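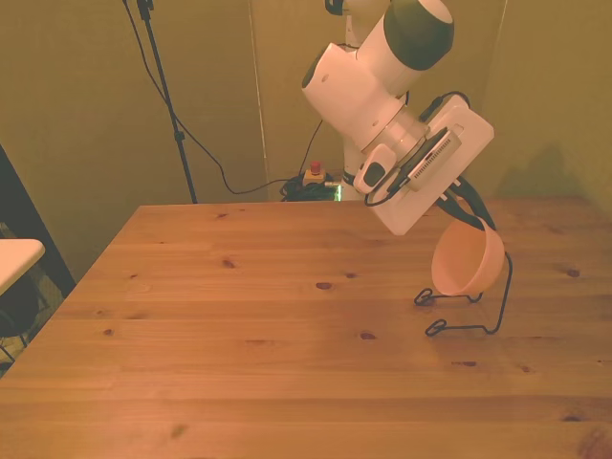
Cokavside held its open day in April 2022, and I went mainly to see how they collect arm data for household handling. The demonstration I stayed longest at was run by Charito Manalo, who operates one arm on a pine table and teaches it to place dishes on supports of different shapes. The bowl going onto the black wire stand is the hard item in her set. The fingers have only the rim to hold, and the stand offers thin wire to set it against, so a small error in wrist angle matters more than the same error in height.

Each episode is capped at 60 seconds. The operator drives the arm through the motion, the software (they call it Resar) logs joint positions and video together, and anything with a dropped object is tagged and kept. A task needs more than 200 episodes before they train on it. I asked whether failed grasps went into training as well. They do, with a lower weight, which was increased in January after a comparison I would like to see written up.

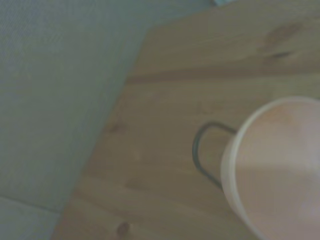 Most of my questions were about calibration. The wrist camera is checked against the fixed one at the start of a session and again after any change of fingers. The drift they accept is 2 mm at the fingertip. Past 3 mm they stop and redo the whole procedure. Khương, their labeling tool, flags episodes where the two views disagree on the moment of contact, and a person goes through those by hand.

The other station ran Zisisa, a planner for bin sorting. I saw less of it. It recovered well from a bad pick but paused long enough between moves that I doubt the cycle time would suit a warehouse. No figures were given.

Slides are supposed to go out to everyone who signed in. I still want the weighting numbers and the finger drawings, and have written to ask for both.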